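Mukano Flat Board, Light Wood

Item no. 775
Sold by Undberg Classroom & Workshop Supply

The Mukano flat board is a plain wooden work board for sorting, color matching and small block play. It lies flat on a table or bench and gives a smooth, light background that makes bright pieces easy to pick out. There are no slots, rims or printed guides, so it can be used with any set of small blocks you already have.

The board is sold on its own or with the Stestlow color block set. Blocks in the set come in mixed shapes and solid colors, including red, green and yellow-orange. 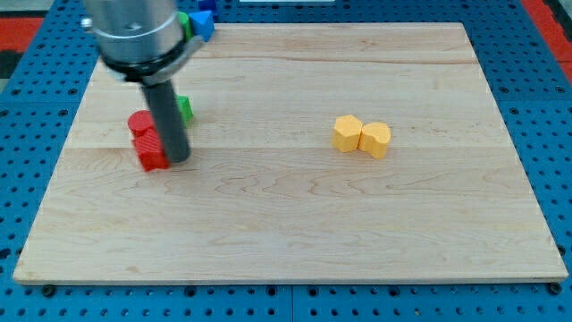

Photo: Floarea Avram / Undberg

Shapes include a cylinder, a star, a hexagon and a heart. The blocks are small enough to group side by side and still leave plenty of open wood between one color and the next.

Details
Board: light wood, natural color
Thickness: 30 mm
Finish: clear, water-based
Block set: sold separately, item no. 159
Storage bag: included with block set only

Care
Wipe with a damp cloth and dry right away. Do not soak. Store flat. Light marks can be sanded out with fine paper and the spot refinished with any clear water-based product.

Ordering
Boards ship from our Ó Súilleabháin warehouse within four working days. Orders of 100 boards or more are quoted separately and need a longer lead time. The August price list applies to all school accounts. For bulk orders or replacement blocks, contact Samira Mansour in the sales office.

Returns accepted on unused boards in original packing.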